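About Fedham

Fedham takes old office computers apart with robots, and on good days puts them back together. We work out of a former carpet showroom, which explains the size of the front window and the number of people who walk in asking about carpet. There are not many of us. The robots do not count as staff, although one of them has a coat hook.

Sheyla Nina started the company after several years of pulling memory out of retired desktops by hand for a refurbisher. Her log from the last year of that job stops at 3,166 machines. She has kept the log and does not miss the work.

Khrystyna Kravets joined the following April to write the software. She also wrote the safety rules, the visitor rules and the sign on the refrigerator, and all three are in the same tone.

What we do

Companies send us desktop computers they are finished with. We work out how a robot arm can reach into the case, take hold of a part and move it without bending anything that matters. Memory modules are our main business. They are small, they are worth saving, and they sit in slots that were designed for a patient person with fingernails.

Our bench setup is called Botow. The name came out of a meeting that ran long. Our parts tracking software is called Usmani, and we are told that one sounds better.

Open days

We open the workshop to the public a few times a year. You will be given a badge, a chair if you want one, and a clear view of a robot doing a job you could do yourself in less time. We say this at the start of every demonstration so that it doesn't have to come from the back row.

The demonstration lasts 30 minutes. The computer is already open and lying on its side when you come in, as watching somebody hunt for the case latch is poor entertainment. Khrystyna runs the arm and Sheyla does the talking. Questions are welcome at any point except when Khrystyna has her hand up.

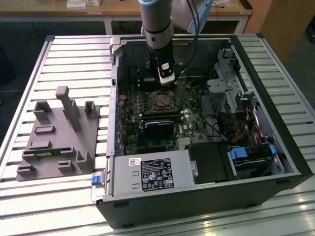 The part visitors like best is the slowest. The arm comes down over the board, stops, and appears to think about it. It isn't thinking, it is waiting for a position check to clear, but children in particular find this very moving and we have stopped correcting them.

We take groups of up to 24. School groups should bring one adult who doesn't mind being asked to stand behind the yellow line, because it is always an adult who has to be asked. The coffee is free and priced fairly.

People often want to know whether the robot will take their job. If your job is removing memory from desktop computers, come and see us, we would like to hire you. Sheyla has been trying to fill that position for a while.

Who we work with

Most of our machines reach us through Ukico, a collection service that picks up from offices and schools. Their last delivery came to 1,000 computers and one microwave. They would like the microwave back.

Visiting

Write to the front desk with your preferred date and the size of your group. Flat shoes, please. Parking is behind the building, next to the sign that still says CARPET.

Page last updated 2018-02-19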